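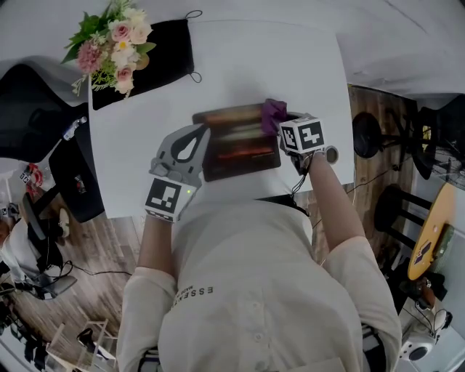 The flowers had to be on the table by four, before her sister came up from the station at Arain. She had bought them at the Olline shop in May, when the place was closing and everything in the window was marked down. They were fake, and she had never pretended otherwise. Roses in pink, white and cream with green leaves, laid on a black cloth at the far end of the white table. Their mother would have cut real ones from the yard, but the yard belonged to other people now.

She found the purple cloth in the drawer with the dish towels. It had been their mother's, and it still had a small stain near the hem that no amount of washing would move. She wiped the table with it, then went over the table again on the window side, where the light showed every streak.

The letter from Gulus was in the kitchen under the sugar bowl. She had read it twice in the morning and once at lunch. The sale of the house was final, and after the fees and the roof money there was 1,541 left for each of them. She had expected more. Her sister had expected a lot more, and had already talked about a trip.

At ten past four she heard the gate.

"You've still got those," her sister said, looking at the flowers. She put her bag down and kept her coat on.

"I like them."

"They were 200 at Clakano. I saw the same ones."

"I paid 12."

Her sister laughed at that, and took off the coat. She had cut her hair short and it made her look like their aunt. She walked along the table with one hand on its edge and stopped at the purple cloth.

"Is that Mom's?"

"It was in with the towels."

"I thought it got thrown out." She picked it up, crumpled it, and held it to her face for a second. "It just smells like soap."

"I washed it."

They sat down. The bus back to the station left in 3 hours, and there was soup on the stove – the thick kind with barley, which neither of them had liked as children. She went to get the letter and came back with two bowls as well, so that there would be something to do with their hands.

Her sister read it slowly, then turned the page over to see if there was anything on the back.

"Well," she said. "That's not a trip."

"No."

"It's a few nights somewhere."

"We could both go. Put it together."

Her sister folded the letter along its old creases and slid it under the edge of her bowl. She looked at the flowers again and reached over to bend one of the pink ones upright.

"Is there any bread?" she asked.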